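Cookies help us deliver this journal. By continuing to browse you accept their use. OK

Print this article | E-mail this article

3. Households and the storage of old computers

3.1 Data and method

The survey was carried out in two towns, Skendby and Stollum, which have similar income levels but different systems of waste collection. In Skendby, residents must bring electrical waste to a municipal yard outside the town. In Stollum, a truck collects it from the curb twice a year, in April and in the autumn. The questionnaire was sent to 2,000 households, and 1,315 of them returned it in a form that we could use. The field work was closed on 2 January 2019, and answers that arrived later were not included.

We asked each household to name all computers that were kept at home but not used in the last twelve months. Laptops and desktop computers were recorded separately. Tablets were left out, as the pilot study had shown that many respondents did not consider them computers, and the answers could not be compared. The wording of the questions was prepared by Dorottya Juhász, who also coded the free-text answers. A second coder repeated the work for a part of the material, and the disagreements were solved by discussion.

In total, the households reported 1,927 unused computers. This number should be read with care. Respondents often forget machines that are kept in a basement or in a summer house, so the true number is probably higher.

3.2 Reasons for keeping

The most frequent reason in both towns was concern about private files. Respondents wrote about family photographs, tax papers and old letters, and many of them did not know how to move these to another machine. The second reason was the belief that the computer, or some part of it, could still be useful. This belief was stronger for desktop computers than for laptops. A desktop case can be opened at home, and its main parts are well known even to people with little technical interest (Figure 1). Several respondents said that they had once replaced the memory or a disk themselves, and that for this reason they did not want to give the machine away.

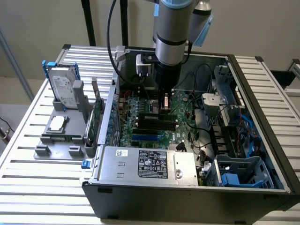
Figure 1. Open desktop computer case lying on its side, with the motherboard visible inside.

3.3 Differences between the two towns

We expected that the households in Stollum would keep fewer computers, because the collection there demands less effort. The difference was in the expected direction, but it was small. After we controlled for the size of the dwelling, it almost disappeared. Households with an attic or a separate storage room kept more machines in both towns, and this effect was stronger than the effect of the collection system.

The free-text answers give one possible explanation. In Stollum, 42 respondents wrote that they had planned to put a computer on the curb but then changed their mind, mostly because they were afraid that a stranger could take it during the night. In Skendby this concern was mentioned rarely. The yard is fenced and has staff during opening hours, and the respondents seemed to trust it more. A similar pattern was found in our earlier interviews in Trirndale, although that sample was too small for a statistical test.

It follows that the distance to a collection point is not a sufficient measure of convenience. In the next section we include trust in the collection service as a separate variable and estimate the model again for both types of computer.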